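Cirkum Press is pleased to announce that Ketari, the third and final volume of the Fulik Cycle by Kavitha Chacko, will be released in July. The paperback runs to 468 pages and will be available through independent booksellers and public libraries. (1/7)

Synopsis: The river city of Rai has gone three winters without a harbour master. When the drowned bells begin to sound again, the exiled cartographer Ketari is summoned home to redraw a coastline that no longer keeps its shape. (2/7)

Readers new to the series are advised to begin with the first volume. Ketari opens on the night the previous book closes, and no recap is included. A glossary and a revised map of the Fulik coast appear at the back. (3/7) 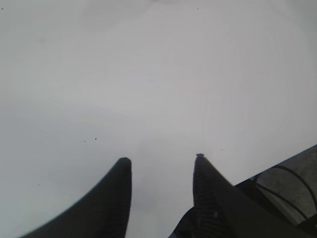
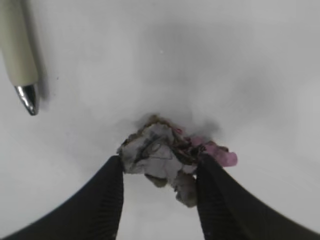
Advance reading copies are limited to 100. Reviewers, librarians and booksellers may apply through the trade page on our website. Applicants should state where their review is expected to appear. Copies are not for resale. (4/7)

An e-book edition will be released on the same day. The audiobook is in production and will follow later in the year. Enquiries regarding translation rights should be directed to the rights desk. (5/7)

Ms Chacko will read from the opening chapter at our online launch, beginning at 7 pm. Registration is free. Questions for the author may be submitted in advance and should not disclose the ending of the second volume. (6/7)

Existing pre-orders will be honoured at the original price, including those placed before the change of cover. Customers who have since moved house are asked to update their delivery address by the end of June. (7/7)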